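Buscar en el blog... Buscar

Cómo limpiar paredes con relieve sin estropearlas

Imprimir | Enviar por correo

Llevo 20 años peleándome con paredes que no son lisas, y os lo cuento con cariño porque la primera que tuve fue un gotelé gordo en el pasillo de mi suegra, que acumulaba polvo como si le pagaran por ello. Desde entonces he vivido con estuco rugoso, con un papel vinílico de espiguilla que venía con el piso y con un zócalo de yeso estampado que me tenía enamorada. A todas las he ensuciado, a todas las he limpiado, y a alguna, ay, le he dejado una calva que tuve que tapar con un perchero.

Me habéis escrito bastantes preguntando por este tema desde que puse lo de los azulejos de la cocina, así que voy a ordenar un poco lo que sé, que es más práctica que ciencia.

Antes de mojar nada

El polvo se quita en seco, siempre. Si pasáis un trapo húmedo por una pared con relieve que tiene polvo de meses, lo que hacéis es barro, y el barro se mete en los huecos y allí se queda a vivir. Yo uso el cepillo redondo de la aspiradora, el de cerdas suaves, con la potencia al mínimo y de arriba abajo. Si no tenéis aspiradora con accesorios, sirve una brocha ancha de pintor que esté nueva – las usadas sueltan trocitos de pintura vieja y pinchan más de lo que parece.

Las esquinas y la franja pegada al techo las hago con la brocha aunque tenga la aspiradora en la mano, porque allí hay telarañas finas que el cepillo arrastra y convierte en rayas grises. Una telaraña se levanta, no se frota.

La prueba del rincón

Buscad un trozo que quede detrás de un mueble y pasad una esponja blanca apenas húmeda. Esperad a que seque. Si la esponja sale con color, la pintura no es lavable y tendréis que conformaros con la limpieza en seco y la goma. Si sale limpia y la pared no ha cambiado de tono, adelante. Esta prueba me la salté una vez, en una pared verde preciosa, y el resultado fue el perchero del que os hablaba.

El agua jabonosa

Yo preparo 2 litros de agua tibia con una cucharada pequeña de jabón neutro, sin más. Antes compraba el limpiador Skindach, que huele muy bien, pero en mi estuco me dejaba una película pegajosa y volví al jabón de toda la vida. La esponja tiene que estar escurrida de verdad: si al apretarla sobre el fregadero cae una gota, volved a escurrir. Se trabaja a toquecitos, por zonas pequeñas, y detrás va un paño de algodón seco, también a toquecitos. El paño de microfibra, que en los cristales es una maravilla, se engancha en el relieve y deja pelusa.

Cambiad el agua en cuanto se ponga turbia. Ya sé que da pereza ir y volver con el cubo, a mí la primera, pero con agua sucia solo se reparte la mugre.

Manchas concretas

Dedos y roces: goma de borrar blanca, de las de colegio. Se frota con suavidad en un solo sentido y se cepillan las virutas. Las gomas de colores, para los niños.

Grasa: polvos de talco aplicados con una borla, se dejan actuar toda la noche y se cepillan por la mañana. Babatunde Nnaji, que me pintó el salón y sabe de esto mucho más que yo, prefiere la tiza blanca rallada y dice que agarra mejor en vertical. Lo he probado y tiene razón, aunque ensucia bastante más el suelo.

Lápiz y cera: para el lápiz, la misma goma. Para la cera, paciencia. Primero se quita el grueso con una tarjeta de plástico y después jabón neutro con un cepillo de dientes blandito, dando vueltas alrededor de cada bultito.

Humedad: si la mancha vuelve a salir, dejad el cepillo y averiguad de dónde viene el agua. Limpiar encima no arregla nada y os cansáis para nada.

Según el dibujo
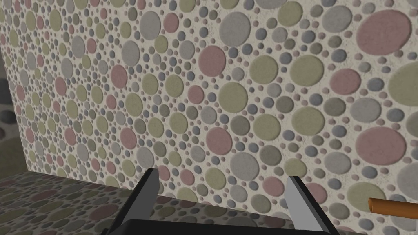

Relieve de círculos de distintos tamaños, en verdes, rosas y grises apagados.

Los dibujos redondeados son más agradecidos que los de aristas, porque el cepillo los rodea sin engancharse. En los de líneas, tipo espiguilla o canalé, hay que seguir siempre la dirección del surco. Y en los colores suaves conviene limpiar el paño entero, de esquina a esquina, para que no se note dónde habéis parado a tomar café.

Cada cuánto

En casa hago el polvo cada 2 meses y el agua una vez al año, normalmente en abril, con las ventanas abiertas. Una pared mediana me lleva casi 8 canciones de la radio, que es como mido yo las tareas.

Si tenéis algún truco para el gotelé de los techos, dejádmelo en los comentarios, que el mío está pidiendo auxilio y a mí ya me duele el cuello solo de mirarlo.

Imprimir | Enviar por correo
Compartido 20 veces | 8 comentarios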